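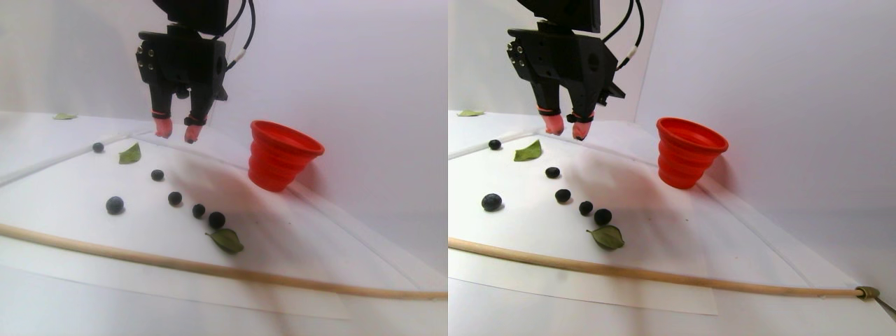 Okay friends, I promised a thread on how I finally learned to bake my grandmother's coffee cake, so get comfortable, because I am going to take the long way around.

First, the recipe. Grandma wrote it on the back of a gas bill from Pritside, and the oven temperature was smudged right where you need it most. I spent years guessing! (My brother still talks about the one we had to saw.)

So last October I wrote to her old neighbor, Wubit Mamo, who used to bake with her on Sundays. She sent back four pages in the sweetest handwriting, with a whole paragraph about butter and another about my grandfather's driving.

The big secret was sour cream. Grandma's card says "cream" and I'd been pouring in the regular kind all this time. Wubit says everyone on the street knew it was sour, so why would you write it down?

Second secret: let the batter sit for 5 minutes before it goes in the pan. I have no idea what this does, but I can taste the difference, and so can my kids, who notice nothing else about my cooking.

Blueberries are my own addition and I'm not sorry. Toss them in a spoonful of flour, fold them in last, and please be gentle, or you'll have a purple cake (which still tastes lovely, I've eaten plenty).

It bakes for almost 70 minutes in my oven, which runs cool. Start peeking a little before the hour with a toothpick, and put foil over the top if the crumbs get too dark.

I mailed a slice to Wubit in Oltbridge, wrapped up like a newborn. She called to say it was very good and needed more cinnamon. I've added more cinnamon.

If any of you have a family recipe with a piece missing, tell me about it! I'll be reading replies all evening with a second slice.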